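Workshop notebook, Hevard
Rinse water and white residue on cleaned parts
Last updated: Jul 2, 2020

The present entry continues the one made in February and concerns the marks left on small metal parts after washing in Clernix and rinsing in the Lavar bath. The washing stage is unchanged. The work recorded below deals with the rinse water only, and with the time parts are left to drain before they are taken to the table for sorting.

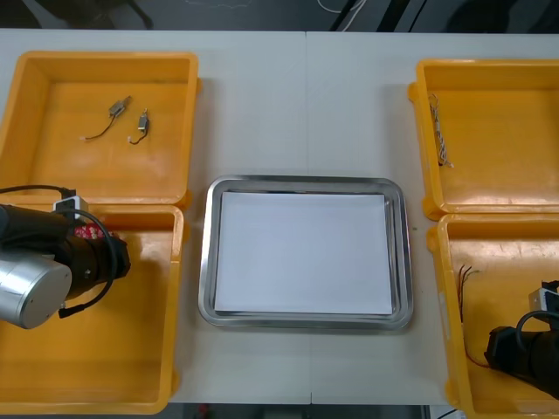
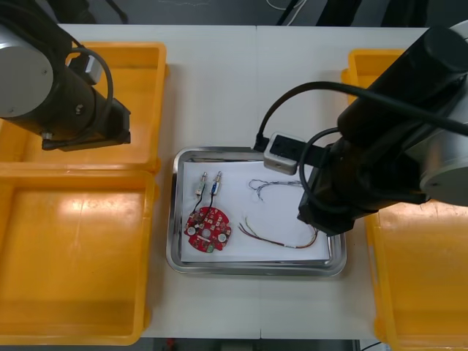

A reader of the February entry objects that the residue was put down to hard water too readily, and that no one had rinsed a part in purified water and compared it with one rinsed from the tap. The same reader asks whether detergent carried over on the baskets could leave a similar mark. Both points are accepted. The February entry gave a cause where it should have given a suspicion, and it has been marked accordingly in the margin.

The comparison has now been made. One batch of 31 steel brackets was washed in Clernix at the usual strength and divided by hand. The first portion went through the Lavar bath on mains water, the second through the same bath after it had been emptied, wiped out and refilled with purified water. Bath temperature was held at 30 degrees for both. Draining time was eight minutes, on the slatted rack, with the lid of the bath closed.

Brackets rinsed in mains water showed a white bloom along the lower edge and a ring around the fixing hole. Brackets rinsed in purified water showed no ring. Two of them had a faint smear on the flat face, which came away with a dry cloth and felt slightly greasy. The ring did not come away with a dry cloth but did with weak vinegar. It is therefore reasonable to treat these as separate faults, the ring belonging to the water and the smear most probably to the detergent.

Carry-over on the baskets has not been measured. A basket lifted straight from the wash holds a good deal of liquid in the folded corners, and tipping it to one side before transfer plainly reduces this. Colleagues are asked to tip and hold until the stream breaks into drops.

Cost remains the difficulty. The Lavar bath has used some 1,000 litres since the February entry, and supplying all of that as purified water cannot be justified for brackets which are to be painted. It is proposed that mains water be kept for the first rinse and purified water used for a short final dip in a separate tub. Sembiring has a tub of suitable depth and has agreed to lend it, without its drain fitting.

To be done: obtain a drain fitting for the tub. Repeat the comparison with the baskets tipped. Wash one further batch at half strength Clernix and look for the smear under the inspection lamp. The hardness strips in the drawer are past their date and are not to be used for any figure entered in this book.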